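Print | E-mail this page
2 min read

Week 4 handout — bricks and fit (C. Chukwu)

Carrying on from the tolerance stuff. A toy brick is good practice because everybody knows how it should feel. Studs go in, it holds, a kid can still pull it apart. Too tight and it stays on for good, too loose and the tower leans.

Words to know: stud, tube, wall, clutch (how hard two bricks hang on to each other). Draw all of them in your notebook, side view and top veiw.
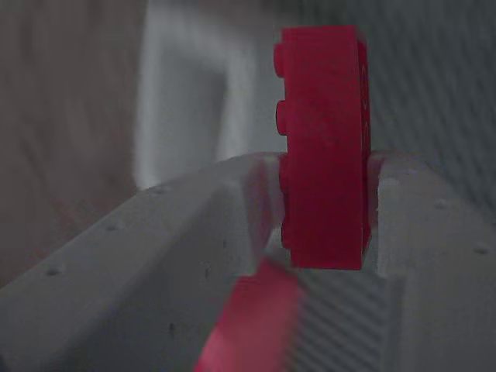
Clutch comes mostly from the walls and tubes squeezing the studs. Wear matters too. Old bricks from the Ueda box get scratched and loosen up, so dont mix them with new ones when you measure.

For lab: 50 pulls per pair, write down every one, even the bad ones. Swap partners at 25. Sheets to Paweena Inthanon before you leave — no sheet, no credit. Read the Stenonby chapter, skip the molding part, we do that in April.

Shares: 2 | Comments: 0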